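Qui sommes-nous

Ludico est un petit atelier installé à Steltstead. Nous apprenons à des bras robotisés à faire des gestes de table : saisir, poser, trier, ranger. Nous le faisons par démonstration. Une personne guide le bras, à la main ou à distance, et le système enregistre ce qu'elle fait. Le reste est du calcul, et beaucoup de tri.

Si vous arrivez ici après avoir lu qu'un robot apprend une tâche « en la voyant une fois », autant vous prévenir que vous n'êtes pas chez les bons interlocuteurs. Nous n'avons jamais rien obtenu de solide avec une seule démonstration. Avec 13 non plus, et nous avons essayé sérieusement.

D'où nous venons

L'atelier a été fondé par Thandeka Joubert et Remo Stöckli. Elle sortait de plusieurs années d'intégration de cellules industrielles, lui enseignait l'automatisme et s'agaçait des vidéos de démonstration accélérées quatre fois sans que ce soit écrit quelque part. Leur première idée était de vérifier ce que valait l'apprentissage par imitation quand on ne choisit pas ses meilleures prises. La réponse a été assez mauvaise pour qu'ils aient envie de continuer.

Nous avons gardé de cette époque une habitude : chaque rapport remis à un client comprend les échecs, dans l'ordre où ils se sont produits.

Ce que nous faisons

Notre travail principal s'appelle Plimo. C'est une chaîne de téléopération en simulation : l'opérateur pilote un bras virtuel au-dessus d'une table virtuelle, et chaque trajectoire est conservée avec ses hésitations. Nous partons toujours du même décor, un coin de pièce aux murs bleus, une longue table claire, un bras à six articulations sur son socle, un bac sombre et quelques objets minuscules posés devant.

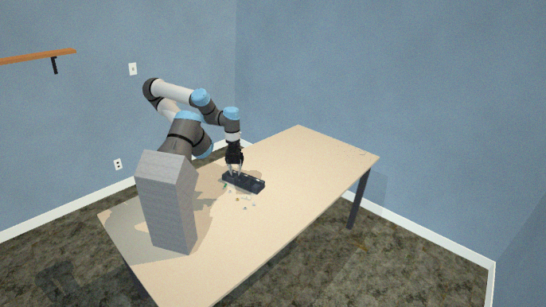
Pourquoi commencer en simulation

Parce que cela coûte moins cher et que l'on peut recommencer. Nous n'avancerons pas d'autre argument. On entend souvent que la simulation « remplace » le réel ; nous avons vu trop de politiques impeccables à l'écran rater une prise dès que la table changeait de revêtement. Les frottements sont approximatifs, les petites pièces se comportent de façon suspecte, et les ombres sont plus propres que dans n'importe quel local.

La simulation nous sert donc à éliminer. Une méthode qui échoue dans ce décor-là n'ira pas plus loin. Une méthode qui réussit gagne le droit d'être essayée sur du matériel, et c'est tout ce qu'elle gagne.

Le bac est une bonne épreuve pour cela. Il est long, bas, sombre, et il faut descendre la pince à la verticale sans accrocher le rebord. Un opérateur débutant s'arrête trop haut ou descend trop vite. Un opérateur expérimenté prend un détour que personne ne lui a demandé, et le modèle apprend le détour.

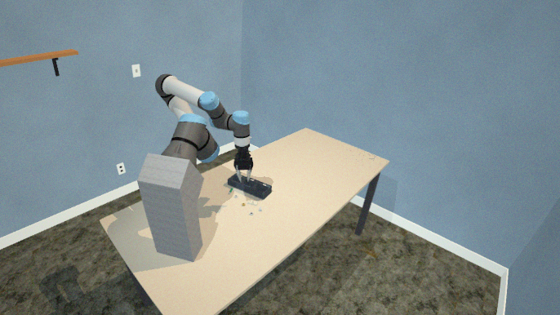 Cette question du détour nous occupe depuis longtemps. Quand trois personnes montrent la même tâche, on obtient trois tâches. L'une approche par la gauche, l'autre corrige au dernier moment, la troisième attend. Si l'on mélange le tout, le bras fait une moyenne, et la moyenne de deux bons gestes peut très bien finir contre le bord du bac. Nous demandons maintenant à chaque opérateur de dire à voix haute son intention avant de commencer. C'est fastidieux, et les données sont un peu meilleures. Un peu.

Guidage à la main ou à distance

Sur le matériel, nous pratiquons aussi le guidage direct : on prend le bras par le poignet et on l'emmène. Le geste est naturel, l'apprentissage de l'opérateur très court. En contrepartie, le corps de la personne se retrouve souvent devant les caméras, et l'effort de sa main fausse les mesures de force.

La commande à distance évite ces deux défauts et en apporte d'autres. On perd le toucher. On juge mal la profondeur, surtout pour les derniers centimètres. Nos opérateurs changent de point de vue en permanence, et une vue basse, prise de côté, leur apprend souvent plus sur la hauteur de la pince que la vue plongeante qu'ils préfèrent tous.
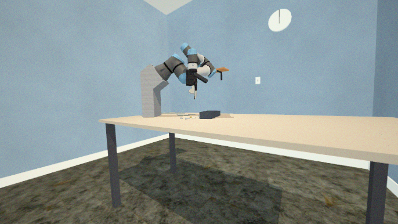
Plimo, vue latérale : la pince au-dessus de la table, doigts encore loin du plateau.

Quelques chiffres, avec les réserves d'usage

Notre dernière campagne interne, close en septembre, comptait quelque 2 000 démonstrations. Après relecture, nous en avons écarté 305, pour des raisons allant du faux départ à la tâche réussie par accident. Cette dernière catégorie est la plus pénible à repérer, car tout a l'air normal.

Nous avons ensuite entraîné le même modèle sur 500 démonstrations choisies avec soin, puis sur l'ensemble conservé. L'écart était plus faible que ce que nous espérions pouvoir annoncer. Nous n'en tirons pas de loi générale, et nous vous conseillons de vous méfier de ceux qui le feraient à partir d'une seule table et d'un seul bac.

Ross, notre outil de relecture, affiche une trajectoire image par image à côté des commandes de l'opérateur. Il ne décide rien. Nous avions commencé par lui faire noter les démonstrations automatiquement, et il donnait d'excellentes notes à des bras immobiles. La relecture est redevenue humaine. On y passe du temps sur des instants comme celui où les doigts se trouvent juste à côté du bac, presque au niveau du plateau, sans qu'on puisse dire si l'approche est bonne. 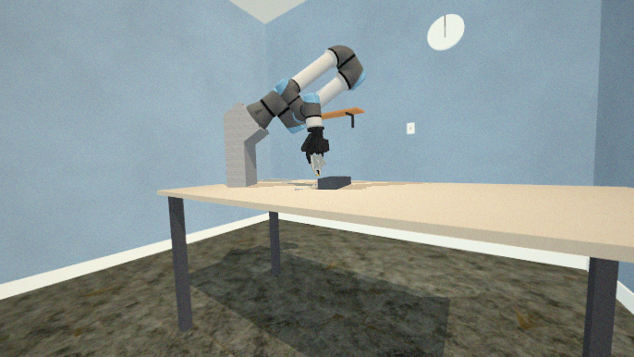

Travailler avec nous

Nous acceptons peu de projets et nous commençons par une étude courte. Il nous faut une description de la tâche, la liste des objets avec leurs dimensions, et la tolérance que vous acceptez réellement, pas celle du cahier des charges. Si un gabarit et un programme classique suffisent, nous vous le dirons. Cela arrive souvent, et nous facturons quand même l'étude.

Nous ne fournissons pas de taux de réussite avant essai. Nous ne tournons pas de vidéo promotionnelle pour le compte de clients.

Visites et contact

L'atelier de Steltstead se visite sur rendez-vous. Vous pourrez prendre les commandes dans Plimo et constater par vous-même que descendre une pince dans un bac est plus difficile qu'on ne le croit – prévoyez une bonne heure. Pour les études, écrivez à Thandeka Joubert ; pour les visites et les stages, à Remo Stöckli, qui répond lentement.

Page mise à jour le 23 novembre 2024.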